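Drinks and Snacks: Teaching the Arms

February 2020

Welcome to the gallery page! I'm on the crew that records examples for Clista, our learning system, and I promised I'd finally put something up here for the folks who keep asking what we do all day. Short answer: somebody steers the arms through a bar or kitchen chore, we save the run, we put everything back, and we go again. We have 2,712 saved runs so far, and 17 of those are ones Hamidreza swears he'll redo -- he's picky about pauses, and so am I, a little.

Ye-rin writes the task cards and Matěj checks the recordings at night. Our rule for a new card is 300 good runs before Clista gets to train on it. Pouring took us forever!
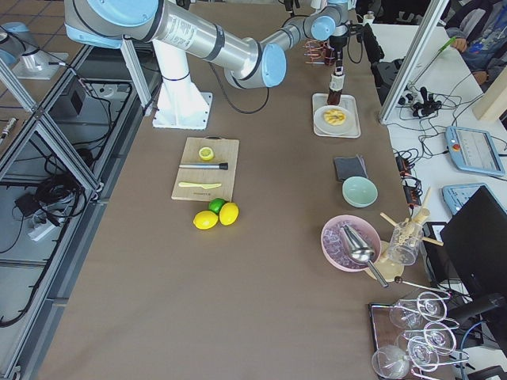
Bottle work is my favorite card of the bunch, mostly for how slow you have to go near the end. The arm has its little brown bottle upright, right over the tray with the pastry-like item on the round plate, and that's the spot where I always hold my breath. We leave the lemons, the lime and the bowl of ice out on the same table, so Clista learns to find the plate with other stuff nearby. Ye-ji wants even more clutter for the next batch, and she'll probably get it.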